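Last updated: September 6, 2026
By Cayetano Cifuentes

Spent the morning on the written procedure for the two-arm table and the afternoon checking whether the table can be run by it. Draft 8 of the procedure is now the working copy. Draft 7 is archived and should not be cited, although the Alcaraz people still have it open in their comments.

Start with the reset rule, as it took the most time. The old text said "return the objects to their starting positions." Two operators read that in two different ways. One put everything back by eye. The other went by the tape and treated the strips as limits, so nothing was ever placed past them. Both readings are allowed by the old sentence, and the logs cannot tell them apart. The new text says the tape is a reference for the operator and for the person reviewing the episode, that objects may stand anywhere the layout sheet permits, and that the layout sheet wins if the two disagree. A strip that lifts or moves is a stop condition. It gets replaced and the change is written down before the next episode. I had left out the second half of that in draft 7.

Crushable items. Jedcombe asked for a fixed replacement interval and I don't think one can be defended. A clear plastic bottle that has been squeezed has a different outline and different grasp points from a new one, and it throws highlights in places a new one does not. That is acceptable if the task calls for a deformed bottle, and a problem if the task sheet says "bottle" and leaves it there. The rule now requires a condition field with three permitted values: as supplied, deformed, damaged. Deformed items may be used. Damaged means split or sharp-edged, and those come off the table. The operator sets the field at reset. It may not be filled in afterward from the video.

Paper cups get the same field plus a rim check. A bent rim changes how a cup sits against its neighbor, and we have a whole family of layouts where two cups stand close together. The gap is deliberately left unspecified in those layouts. I added a sentence saying so, after a reviewer marked down an entire batch for "inconsistent spacing."

The speed section is shorter than before. Hand-guided setup is capped at 60 millimeters per second at the gripper, and the cap now applies to both arms even when only one is being moved. The previous wording let the idle arm keep its normal limit on the theory that it was idle. I could find no other clause that made idle a guaranteed state, so the exception is gone. Multus objected that this slows down setup. It does, by up to 2 minutes per layout change according to their own sheet. I answered that the cap stays.

Hands on the table: both arms in hold, grippers open, hold light confirmed by the person whose hands they are. The draft had "confirmed by the operator," and with two people at a station that can mean either of them. Zestix uses the phrase "the exposed person" in its site rules. It is ugly but clear, and I have copied it.

Gripper fingers. The ridged faces collect paper dust and small flakes. Cleaning goes at the start of a session and after any episode that ends with torn material. I removed the recommended cleaner by name and wrote "a dry brush, then a cloth dampened with water." The adhesive under the finger pads on the older sets did not like the other product. Pad condition goes in the session header.

Then the audit. I pulled the records back to December and compared each one against the new text. Of 494 episodes, most would need only the condition field, which cannot be recovered, so they will be marked "not recorded" in bulk. I considered allowing an inferred value with a flag. Decided against it - a flagged guess gets its flag stripped at the first export, and then it is a value like any other. The rest need a person to look at them, mainly for layout sheet numbers entered in the free-text box.

One thing I have not settled is the background rule. The draft requires a plain wall and an uncluttered tabletop outside the listed objects. "Uncluttered" is not testable. Options are a list of what may be present (arms, tape, listed objects) or a list of what may not. The first is stricter and easier to check, but it will fail on the day someone adds a calibration target. I lean toward the first list with a named exception for calibration, signed per session.

The afternoon run went through the new reset sheet line by line on the cup layout, with the bottle entered as deformed. 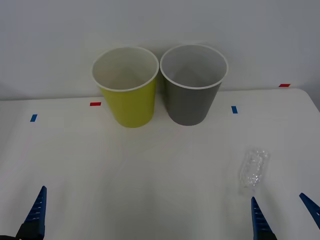
Still to write: the wording of the calibration exception, and a reply to Alcaraz asking them to move their comments to draft 8.

Contact: Cayetano Cifuentes | © 2026 | Back to top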